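4. Surface Color and Reported Eye Comfort

4.1 Background to the comparison

The first part of the study dealt with overhead lighting. This section turns to the color of the tables themselves. Guidance on study rooms and shared workrooms tends to treat the tabletop as a matter of furniture purchasing, and the lighting plan is often complete before the tables are chosen. A person seated at a table nevertheless spends much of the visit looking down at it, and the surface around a page or keyboard makes up a large share of what the eye takes in. The question put to the participating sites was whether people working on tables of different colors would report different levels of eye comfort under the same lights.

Three buildings took part: the Pruter Reading Rooms, the Endico Center, and the Lamrani Annex. All three are open to the public without charge and are used mainly for reading, handwriting, and work on laptops. The rooms were not altered for the study beyond the exchange of tables described below. Window blinds were kept at the same setting during each session, and ceiling lights were left at full output.

4.2 Method

Tables in three surface colors were used: white, light gray, and brown. Each room was fitted with one color at a time, and the colors were rotated over 18 weeks so that every room held each of them for an equal period. Visitors who agreed to take part filled in a short form at the end of their stay. The form asked them to rate eye comfort on a scale from 0 to 100, to state what kind of work they had done, and to note whether they had changed seats. No names were collected.

The forms were checked by hand. Those left by visitors who had stayed for less than an hour were set aside, as were those with no comfort rating. Dirceu Evangelista drew up the rating form and trained the desk staff at each building in its use. Staff were asked not to discuss the tables with visitors before the form was returned. At the Lamrani Annex this instruction was hard to follow during the first rotation, when several regular users asked why the furniture had been moved, and the ratings from that week have been left out of the results.

4.3 Results

Ratings were lowest for the white tables in all three buildings. The difference was clearest in rooms with south-facing windows, where visitors at white tables also changed seats more often. Light gray and brown surfaces received similar ratings overall, although the two were not equal for every kind of work. Visitors who read printed pages rated the brown tables slightly higher, and a number of them wrote that the edge of the page was easier to find. Visitors who worked mostly on laptops showed no steady preference between gray and brown.

Written comments were grouped by topic. Glare was the most common complaint at the white tables. At the brown tables, the most common complaint was that the room felt dim in the late afternoon, even though the light readings had not changed. A brown top of the general kind seen in Figure 4 can make up a large part of the view when a person leans over it, and this may account for the impression of a darker room.
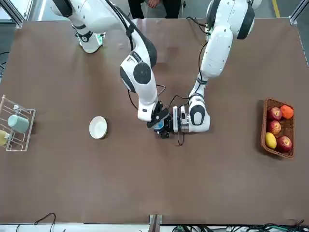 The same impression was reported less often where the walls were pale. In the Pruter Reading Rooms, which were repainted in off-white the November before the study began, comments about dimness were few. At the Endico Center, where the walls are dark green up to shoulder height, they came up in every rotation that used brown tables. Wall color was not controlled in this study and was recorded only in the site notes, so the link can be offered only as a matter for later work.

4.4 Limits of the findings

Visitors chose their own seats, and people with sensitive eyes may have avoided the brightest rooms altogether. Surface gloss was matched as closely as the supplier's stock allowed, but the white tables were slightly shinier than the others. Some of the difference assigned here to color may therefore belong to finish. The age of visitors was not asked, which prevents any statement about older readers, for whom glare is a frequent concern. Section 5 returns to the question of finish with a smaller set of matte tables placed in a single room at the Endico Center.

Contact the authors | © 2023 Nullum Papers on Public Interiors | Back to top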